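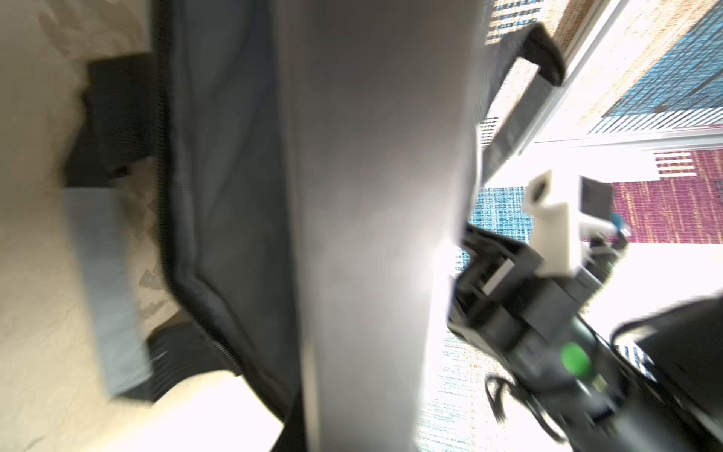 The packing coach does not like the phrase "packing coach." She runs a short course called Nolley out of a rented flat in Pesside, and she prefers "bag teacher," which to my ear is no better. It costs 60 dollars. I went in wanting to know what anybody could say about putting a laptop in a bag that would be worth 60 dollars.

"Most people own too many pockets," she told me before I had my coat off. "They pay for pockets and then they lose things in them."

I pointed out that she sells bags on the side. She does, through a small outfit named Lito, and she didn't pretend otherwise. "I sell very few. I talk people out of it."

I asked how many people she had talked out of it. She said she didn't keep a list.

Her method, as far as I could follow it, is that the flat things get dealt with first. Laptop, charger, papers. Clothes come last, and she is rude about rolling them. "Rolling is for people who like rolling." I roll my shirts and have done for years, and she offered no evidence that I should stop.
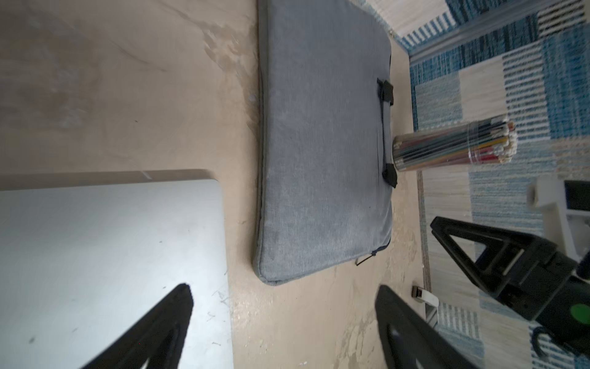 *Gray sleeve with a carrying handle, on the worktable at Pesside.*

On sleeves she is firmer. She thinks a laptop should never go into a soft bag bare, even one with a padded compartment, and that the sleeve should have its own handle – "so you can pull it out at the airport without digging." I have traveled with a bare laptop in a backpack since my first job. It has a dent in one corner. I decided not to bring that up.

She brought it up herself when she saw it. "What did that?"

A door, I said. She wrote something down.

Fabric was the part I came closest to believing. Her complaint is that shoppers stroke the big flat side of a bag and never look at the places where it folds or where something hard is fixed to it. Gray weave hides dirt nicely, and the small black clips tucked into a fold like the one here get no attention in the store at all. "Feel the fold," she said. "Pull on the plastic. If the salesperson gets nervous, leave." She claims a bag from Tamiru lasted her 14 years on that principle. I asked to see it. It was in storage.
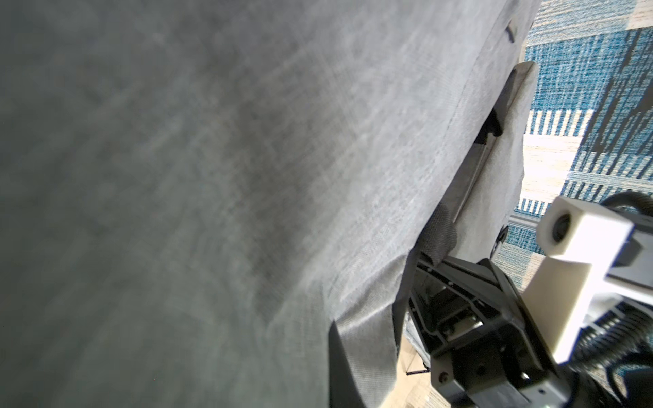 So does the course work? She says students pack faster afterward and bring less. When I asked how she knew, she said they write to her, and she read me part of one message, from February, in which a woman got through a long trip on one carry-on. It was a nice message. It didn't mention the sleeve.

"You want a number," she said. "I haven't got a number. I have people who stopped checking luggage."

I asked whether they might have stopped because of the fees.

"Some of them," she said, and went back to working a zipper.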